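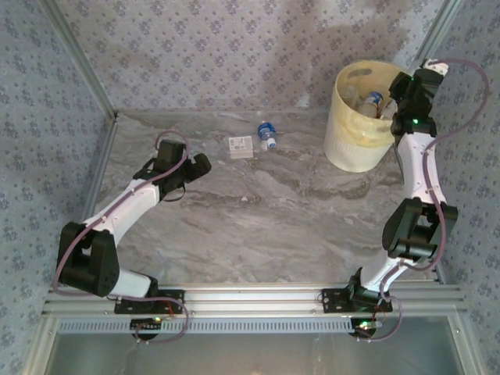

Bensaid Handling Lab - Bench Support

Ticket 3374
Right gripper stalls over the bin, then claims success
Opened by: Estíbaliz Tejada
Assigned to: Hazem Soliman
Component: trial gripper (Flurnance), right arm
Status: closed, with a grudge

6 comments

Opened 8 October 2020

We are supposed to be comparing the Flurnance gripper on the right arm with the Akon on the left, same controller, same objects, same patient operators. The comparison is not going well for anybody.

The right arm goes to the bin, gets itself nicely alongside the bottle with the blue and white label, and stops. The jaws don't close. No fault on the controller. The wrist light stays green, a color I have come to resent. After the timeout the log records a completed grasp and the arm goes off to its drop pose holding a generous helping of air.

The left arm works the small box and the little water bottle on the floor and has had no stalls at all. It has had other problems, but those have their own tickets.

Things I tried before bothering you:

Power cycled the right arm. Stalled on the next run.
Power cycled both arms, out of fairness. Same.
Reloaded the gripper profile from the June backup. Same, with an extra warning about the profile being old, which I knew.
Asked the gripper to open and close from the test page with the arm parked. Works perfectly every time, of course.

I would like it either fixed or formally declared worse than the Akon so I can write that down and go home.

Comment from Hazem Soliman

Thanks for trying the parked test, that saves me asking. If it closes when parked and won't close at the bin, I'd look at the pose before I looked at the gripper.

Can you send me the wrist roll angle at the stall? It's in the motion log, not the grasp log. The grasp log is written by an optimist.

Also, are you running the vendor's current limit or ours?

Comment from Estíbaliz Tejada

Ours. I tried theirs for one run and it crushed a bottle so thoroughly that Lahcen came in to see what the noise was.

Roll angle at the stall is a little over 90 every time. On the runs where it did close, it's under. I hadn't lined those up before and I am slightly annoyed at how obvious it looks in a column.

Comment from Lahcen Zaki

I set up the cable on that arm so I suppose I should confess early. The purple cable on the right goes up the long link and then makes a big loop against the wall before it comes back to the wrist. On the left arm the loop is over the gripper and nothing touches anything. I gave the right one more slack at the top on the theory that slack is good. It may be that there's a point where slack turns into a lever.

Try this, arm disabled, in order:

1. Move the wrist by hand to the bin pose and leave it there.
2. Hold the connector at the wrist, not the cable, and open the gripper test page.
3. Command a close. Note whether it goes.
4. Let go of the connector and command another one.

If step 3 works and step 4 doesn't, it's the plug getting pulled sideways and I owe you a coffee. Please don't do it with the arm enabled. The right one has opinions about being held.

Comment from Estíbaliz Tejada

Held the connector: closes. Let go: doesn't close. Did it again to be sure, then got Doaa to do it so it wasn't just my hand. Same for her.

Large coffee please.

It still doesn't explain why the controller thinks it grasped something. If the gripper never got the command, where does the happy message come from?

Comment from Hazem Soliman

I went and read the driver, which I'd been avoiding.

Power and data come up the same cable but on separate pins. Past a certain angle the plug tilts enough to lose data and keeps power, so the light stays on and the wrist looks perfectly well. The driver then polls for jaw position, gets no reply, and after 5 missed replies it returns the last value it was asked for. The last value it was asked for was "closed on object." So it reports that.

The Akon driver throws an error in the same spot. I wouldn't call that a point for the Akon hardware exactly, but it's a point for whoever wrote it.

I've patched our wrapper so that no reply means no reply. It will now stop the run and put a rude red line in the log. Branch is called urkik-noreply. Abdelghani, could you look at it before it goes on the bench? You know the Urkik side of the controller and I only know the parts that have hurt me.

On the mechanical side: Lahcen is going to shorten the loop and put in a tie close to the wrist so that the plug doesn't carry any weight. Until he's done, keep roll under 90 on the right arm. You can still reach the bin that way, you just come in from a less elegant direction.

Comment from Abdelghani Ouali

Read it. Fine, with one change. You had the wrapper stopping both arms when either gripper goes quiet. On this bench I would rather the silent arm freeze where it is and the other one finish its move and go home. If they both freeze over the floor, somebody has to reach in between them, and it's usually me.

Changed and merged. I also renamed the message. "Gripper has left the conversation" is funny the first time.

For the comparison itself, please throw out the right-arm results from before the patch. All of them, including the good ones. We can't tell which of those successes were grasps and which were the driver being polite. I know this hurts the Flurnance numbers. It may also help them. We don't know, and that's my point.

Resolution notes (Hazem)

Cable rerouted on the right arm by Lahcen, new tie at the wrist, smaller loop. Plug sits straight through the whole roll range when moved by hand.

Patched wrapper running. Pulled the data line on purpose to check it: right arm froze, left arm finished and went home, log went red. Very satisfying.

Estíbaliz then ran the bin task again, 27 attempts with roll allowed past the old limit. No stalls. There were some misses, all ordinary ones where the jaws closed properly on the wrong bit of space. Those go in the comparison as misses. She has asked me to record that the Flurnance jaws are quicker to close than the Akon and that she takes back one of the things she said about them. She did not specify which.

Still open, moved to other tickets:

The translucent liner on the bin. If the right gripper comes in low over the rim, it can pinch the fold of the bag along with the bottle. Doaa wants to try the bin with no liner for the comparison runs. I have no objection apart from having to wash the bin.

Left arm cable. It hangs down past the rail in a longer curve than I like. No trouble so far, but Lahcen is now looking at every loop in the building with suspicion, so he may as well look at that one.

Write to Flurnance about the driver returning the commanded value as if it were measured. I've drafted it. Abdelghani is taking out the adjectives.

Coffee delivered. Wrong size. Estíbaliz may reopen.

2 shares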